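Trelside plating set: read this first

Hi! If you just downloaded this, thanks, and please read at least the part about the operator notes before you load anything. I put the set together at Trelside, where we run a staff canteen, and where I worked the plating line for years before I got moved over to "automation support" (my title changed in March, my locker didn't).

What you get: 449 episodes of a two-handed robot doing plating work, plus the notes typed up by the 8 people who ran it. Each episode has the head view, the joint log and one text file. The text files are messy on purpose. I fixed spelling where I couldn't read it myself and left the rest alone, grumbling included.
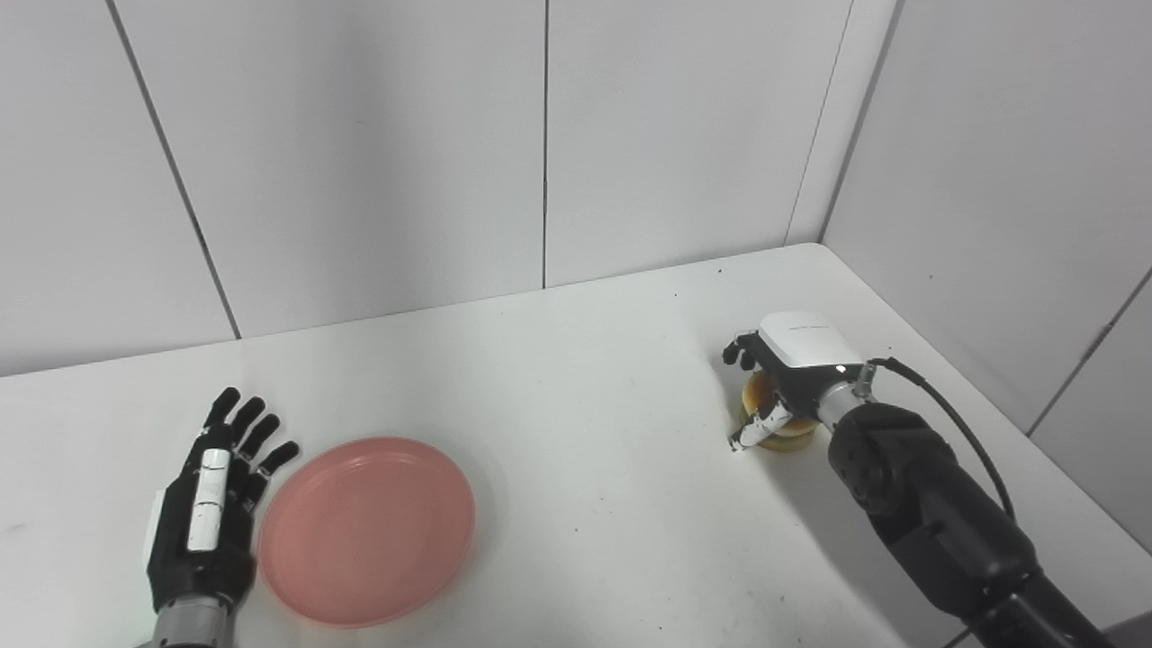 I should explain how the shifts work now, because the notes make no sense otherwise. It used to be four of us on the lunch line, all plating, all day. Now one person sits at the station, one checks, and two do the stuff we never had time for, like talking to the people who come in with allergies. The station job sounds easy and it wears you out in a totally different way! You're watching a black-fingered right hand hold a bun-shaped thing over by one side while the pink plate sits next to the other hand, and your whole body wants to reach in and do it yourself. Expect a lot of that in the notes. One of us wrote "I'd have been home by now" in nearly every file, and I kept them all.

Folders:

episodes/ has the recordings, numbered in the order we saved them
notes/ has the operator text, same numbers
labels/ has grasp, release and idle marks, done by us by hand
rota/ says which shift an episode came from (morning or afternoon, no names)

The labels were made in Zeltex and exported with the Irkalora script. If your export comes out with empty idle marks, you've got the old script, so get the newer one from the Paulík folder on the share.

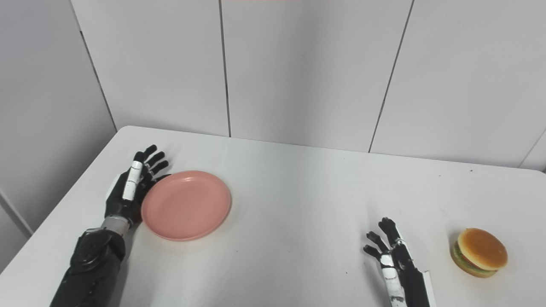

Idle time is the thing we argued over most. The first draft of the labels called any stretch without a grasp "wasted," and people on the floor did not love seeing that word next to their shift. So we changed it to "open." Take a moment like the one where both hands are open, the plate's over by the left one and the toy hamburger is out past the right one. Is that wasted? The person at the station might be deciding something, or answering a question from the line. We mark it open and leave it there. Please don't turn it back into a score for the operator. That was the one condition all of us agreed on before sharing this.

Known problems:

- Some notes were typed after lunch and mix up two episodes.
- Joint logs are capped at 2000 rows, so longer episodes lose their tail.
- The afternoon shift used "drop" for release for a while. I caught most of them.

Use it for research or training, and tell us if you find a bad label. I read the messages myself, usually before the 11:00 rush.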